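小型UPSの交換用バッテリー、購入から取り付けまでの記録

2022年7月29日

自宅のネットワーク機器用に使っているUPSが、セルフテストでバッテリー異常を返すようになった。本体はPretoriusのラインインタラクティブ型で、定格は400VA。接続しているのはONU、ルーター、スイッチ、それに2ベイのNASである。負荷としては軽い部類に入る。

症状は次のとおり。起動直後のセルフテストは通るが、停電を模擬して入力側のブレーカーを落とすと、残量表示が急に下がって出力が切れる。内部の鉛蓄電池を取り出して開放電圧を測ると13Vを少し下回る程度で、これだけ見れば正常範囲に入っている。ただし負荷をかけると電圧降下が大きい。内部抵抗の増加と判断した。外装に膨らみはなかった。

選択肢は本体ごとの買い替えか、電池だけの交換になる。本体の基板とファンには異常がないので、電池だけを替えることにした。

純正の交換パックはすでに在庫限りの扱いで、国内の取扱店では見つからなかった。互換品を探すことになるが、ここで確認すべき項目は容量より先に外形と端子である。同じ12V 7Ahと書かれていても、端子幅が4.75mmのF1と6.35mmのF2がある。手元の電池はF2だった。高さの表記も、端子を含む総高と含まない箱高が混在していて、商品ページによってはどちらの数字か書いていない。ケース側の余裕は端子の上に3mmしかないため、総高が不明なものは候補から外した。

残った店が二つ。一つは価格が安いが、製造時期の問い合わせに対して「順次入荷しています」という返答しか来なかった。鉛蓄電池は棚に置いている間も自己放電が進むので、製造時期の分からないものは避けたい。もう一つがIllenという通販店で、Momitisという銘柄の互換電池を扱っていた。こちらは問い合わせフォームから送った質問に翌日返信があった。担当はYesenia Escobedo氏。製造ロットの読み方、総高の実測値、端子の種類が表にして書いてあり、追加で聞くことがなかった。

価格は安い方の店より三割ほど高い。送料は無料。注文を確定してから二日後に届いた。

梱包について。外箱は二重で、内箱と外箱の間に段ボールの緩衝材が四辺とも入っていた。端子には樹脂の絶縁キャップが付いている。前回、別の店で買った電池は薄い袋に入れただけの状態で届き、角が潰れていたので、この差は大きい。納品書のほかに、充電してから使うこと、極性を確認すること、使用済み電池の返送方法を書いた紙が一枚入っていた。日本語の訳はやや硬いが、意味は取れる。

受け取り時の開放電圧は12.8V台。ロット番号から読んだ製造時期も返信の内容と一致していた。

取り付けの手順を残しておく。接続機器を停止し、UPSの出力を切り、入力プラグを抜く。底面の蓋はねじ二本。古い電池は両面テープで軽く固定されているので、平たい樹脂のへらで剥がす。端子は先にマイナス側を外し、次にプラス側を外す。コネクタが固い場合もケーブルを引っ張らず、コネクタ本体を持って左右に小さく動かす。新しい電池は逆順で接続する。プラス側を差すときに一度だけ小さな火花が出ることがあるが、内部のコンデンサへの突入電流なので異常ではない。

一点だけ失敗した。注文時に、配線延長用の平型端子も同じ店で買ったのだが、F1用を選んでしまった。電池がF2だと自分で確認しておきながら、一覧の一番上にあったものを押したのが原因である。完全にこちらの誤りなので買い直すつもりで連絡したところ、Escobedo氏から、未開封なら差額なしで交換するという返事が来た。返送用の伝票も同封で送られてきた。
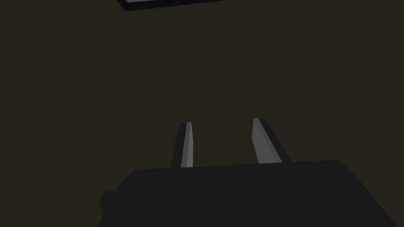

交換品の端子は先に発送されたため、作業が止まることはなかった。送料の負担もこちらには求められていない。数百円の部品にここまで対応されると、次も同じ店で買うことになると思う。

取り付け後は満充電まで一晩置き、翌朝に再度テストした。条件は前回と同じで、入力側のブレーカーを落とし、NASを含む全機器を接続したまま計測する。結果は30分経過時点で出力を維持。残量表示はまだ余裕があったが、鉛蓄電池を深く放電させる意味もないのでそこで復電した。USB経由の通知も正常で、NAS側のログに停電と復電の両方が記録されている。充電中の電池表面の温度も触って分かるほどの上昇はなかった。

不満を挙げるなら商品ページの検索性で、端子の種類で絞り込みができない。容量で絞ったあとに一件ずつ開いて確認する必要がある。この点は問い合わせのついでに伝えておいた。それと、保証期間の起算日が発送日なのか到着日なのか、ページと納品書で書き方が違う。問い合わせた結果、到着日が正しいとのことだった。

古い電池は回収に出した。同封の紙に従えばIllenへ返送もできるが、近所の販売店が引き取ってくれるのでそちらに持ち込んだ。端子はテープで絶縁してある。

次の交換時期を忘れないよう、取り付け日を書いたラベルを電池の側面とUPSの背面に貼った。NASのカレンダーにも、11月に一度セルフテストを手動で実行する予定を入れてある。そのときの電圧は、この記事に追記する。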